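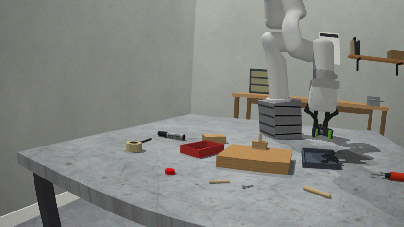
Computer rendering: a white robot arm with green finger pads over a gray marble-textured tabletop.

Home News Releases Members Contact

Sun 31 October
By Siwan Parri, press office, Abreu Science Teachers' Association
Last updated 4:40 p.m.

TEACHERS' GROUP ASKS SCHOOLS TO HOLD OFF ON ONLINE LAB SAFETY BADGE

Abreu Science Teachers' Association says the case for the Rollik badge has not been made

ABREU. The Abreu Science Teachers' Association is asking school districts to wait before they accept the Rollik Lab Ready badge in place of hands-on safety lessons. The badge is earned by watching a set of short videos and passing a quiz at the end of each one. Its maker, Sovport, says students who hold it have fewer accidents. The association has read the company's summary report and does not think it shows that.

According to the summary, 3,893 students have earned the badge. The claim of fewer accidents comes from 828 of them, at 18 schools. The report does not say how those schools were picked, or whether others sent in records that were left out.

There is a second problem. Of the 828 students, 593 were in classes that also moved to smaller lab groups in September. Teachers have long said that fewer students at a bench makes for a calmer room. If accidents did drop, the smaller groups could explain some of it, or all of it. The report mentions the change in a footnote and does not return to it.

"I would like this to work. It would save me a week every fall," said Dilwyn Beddoe, who chairs the association's lab safety panel. "But I have watched kids get a perfect score on a goggles quiz and then walk into my room with the goggles on their foreheads. A quiz tells me they can take a quiz."

The association also has doubts about what was counted. The report uses accidents written up on a school form. Some schools write up every cracked beaker and others write up only what goes to the nurse. Three of the schools brought in a new form during the same term. A lower number on paper may mean safer labs, or it may mean a longer form that people put off filling out.

Panel members took the course themselves. They found the videos on reading labels and tying back hair clear enough, and most of the quiz questions fair. They found very little on what to do when something goes wrong. Students are told to use the eyewash station but are never asked to find the one in their own classroom. Spills get one slide. The quiz can be retaken right away with the questions in the same order, and one panel member passed the burner section without opening the video.

"We asked how long students remember any of it," said Iolo Meredith, who teaches chemistry and wrote the panel's notes. "We were told a follow-up study is planned. Fine. Then let's talk after the follow-up study."

The association does not object to schools using the videos as homework. Its concern is with districts that have proposed dropping the in-person lesson for badge holders. It asks that, for now:

- every student still get a safety lesson in the room where they will be working, taught by the teacher who will be there
- no student be excused from that lesson on the strength of a badge
- Sovport release its accident records school by school, with names removed, along with the forms used
- any new trial include classes that do not use the badge, with the same group sizes

A letter making these requests went to Sovport. Aivar Ots, who handles school accounts for the company, replied that the records "are being reviewed for release" and gave no date. The association will post the records if they arrive.

The panel's full notes are free to members and to any school that asks. Dezső Vida will take questions from parents at the association's next open meeting, where the badge is the second item, after lab budgets.

About the association

The Abreu Science Teachers' Association is a membership group for people who teach science in middle and high schools. It does not sell or endorse safety courses.

Press contact: Siwan Parri, press office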